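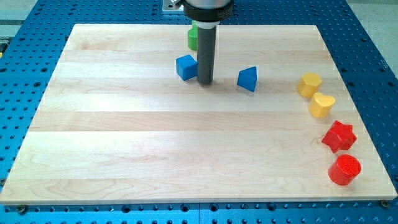
A maple board with light, striped grain.

Clalow moves a screw hole, and Trurkville's gates notice

13 October 2022

Clalow, the hinge and gate hardware company based in Trurkville, has confirmed that it will stop making the Ruppert strap hinge in its old hole pattern and go over entirely to a new one. The new pattern is the old pattern with the middle hole moved toward the pin by the width of a pencil. Readers who do not own a gate may stop here with our congratulations.

For everyone else, some background. The Ruppert is the plain black hinge on most of the side gates in town. It is a long strap with a rounded end, three holes on the gate leaf and a pair on the post leaf. It has never won a prize for looks, and it was never entered for one. It has been sold in the same shape for so long that local fence builders drill for it from memory, and at least one lumberyard keeps a plywood template hanging by the register so that customers can borrow it and fail to bring it back.

Clalow's notice to dealers runs to 11 pages. The change to the hole is on page nine. The pages before it deal with a new carton, a new label for the carton, the correct way to stack the carton, and the company's feelings about powder coating, which are warm. Several dealers told us they had not reached page nine when the first customers started bringing hinges back.

The reason given for the move is strength. On the old pattern the middle screw landed close to the center of the gate's upright, where the cross rail usually joins it. Anyone who used the standard rail joint was putting a screw through the weakest spot in the frame. Clalow says the new position clears the joint on gates built to the common widths, and that the strap is less likely to loosen on a heavy gate as the years go by. None of the fence builders we talked to disputed this. Most had known about the problem for ages and had been dealing with it by leaving the middle screw out.

The trouble comes with replacements. A homeowner with one worn hinge now has a choice. The new hinge can go on using the two end holes, which still line up, with a fresh pilot hole drilled for the middle. On a sound gate that works well enough. On an older gate the fresh hole sits so close to the old one that the drill bit tends to wander over and join it, and the result is a single hole shaped like a peanut. Clalow's notice recommends plugging the old hole with a glued dowel, letting it set overnight and drilling the next day. The notice describes this as a simple step. It is a simple step in the sense that painting a house is.

The other choice is to replace both hinges at once and shift the pair up or down the post to new wood. That gives the neatest result. It also leaves a row of empty holes and two hinge-shaped patches of unfaded paint, which will be there for visitors to ask about.

Dealers have been told they may sell what remains of the old stock, and the old stock has become popular in a way it never was when it was simply the stock. The hardware counter in Clurthorpe, a short drive up the valley, reports selling 420 of the old hinges since the notice went out, several of them to people who admitted they had no gate in need of repair at present. One man bought a carton and asked for it to be held behind the counter until his wife's car had left the lot. The store has since put a limit on purchases and taped up a sign about it. The sign misspells "hinge," and the staff are tired of hearing so.

Prices have not moved at the counter. They have moved elsewhere. A pair of old-pattern Rupperts was listed this week on a neighborhood sale page as "vintage," which would be news to the fence builder who says he installed pairs just like them in April. The listing has attracted a number of comments, few of them offers.

The change has also stirred up the Trurkville fence permit office, which had been having a quiet fall. Under the town's rules a like-for-like repair needs no permit, but an alteration to a gate does. Whether a hinge with a hole in a different place is like for like is the kind of question most people would be happy to leave alone. A resident did not leave it alone, and wrote in to ask. The office then had to have an answer.

The answer, posted last week, is that no permit is needed so long as the gate swings the same way, closes on the same side, and stands at the same height as before. A gate that is moved on its post to reach fresh wood may be raised or lowered "to a minor degree." The office has declined to say what a minor degree is, on the grounds that if it did, people would go right up to it. Pool gates are treated separately. Any change to the hinges of a gate in a pool fence still calls for an inspection, to check that the gate closes and latches by itself from any position. That rule was in force before and has nothing to do with Clalow, although a good many owners appear to be learning of it now.

The town has 502 pool gates on its books. The office would like to hear from the owners of those whose hinges are being changed and would prefer that they not all call in the same morning. Callers are asked to have the permit number ready. It is on the metal tag that was wired to the gate at the first inspection, if the tag has not been cut off for rattling.

Fence builders themselves are split, mostly by age. Younger crews tend to shrug and say they hold the hinge up and mark the holes through it, as the instructions have always suggested. Older hands regard this as showing off. One outfit with a shed full of gates drilled over the summer to the old pattern faces a longer winter than it had planned. It asked Clalow whether the company might supply old-pattern hinges to finish the job, and received a courteous reply with a copy of the 11-page notice attached.

Clalow has made one concession. It will sell an adapter plate, listed as part 826, that fits behind the new strap and picks up all three of the old holes. The plate is a flat piece of steel in the same black finish. It solves the problem neatly and creates a smaller one, because it sets the hinge out from the gate by its own thickness. Fitted to one hinge and not the other, it will put the gate out of line at the latch. Plates are therefore sold in pairs. The post leaf has not changed, and needs no plate, and the packet says so in capital letters, in a tone suggesting the test group had trouble with it.

There is also the matter of latches. Gates hung on the plates will come a little further forward at the hinge side, and on a tight opening the latch bar may no longer meet its catch squarely. Most gravity latches have enough play to forgive this. Magnetic ones vary. Owners should close the gate slowly the first time, look at how the two parts meet, and adjust the catch before deciding that the whole thing has been ruined. Slotted holes on the catch are there for this purpose, and on most gates in town they have never been used.

For those who want to know which hinge they already have, the old pattern has its three holes evenly spaced along the strap. The new one does not. There is no need to take anything down to check. Clalow has stamped a small dot next to the pin on new-pattern hinges as well, though the powder coating fills it in on some and a thumbnail is a better guide than the eye.

The company says it has no further changes planned for the Ruppert. It did confirm that it is looking at the screws supplied with it, which have a slotted head and have been complained about longer than the hinge has. A switch to a star drive is being considered. Dealers in both Trurkville and Clurthorpe asked us to pass along that they have plenty of slotted screws, that the price is the usual one, and that they would rather not have people in the parking lot before opening.

Adapter plates are expected on shelves before the end of the year. The permit office's notice on gate repairs is posted at the front desk, to the left of the one about leaf burning.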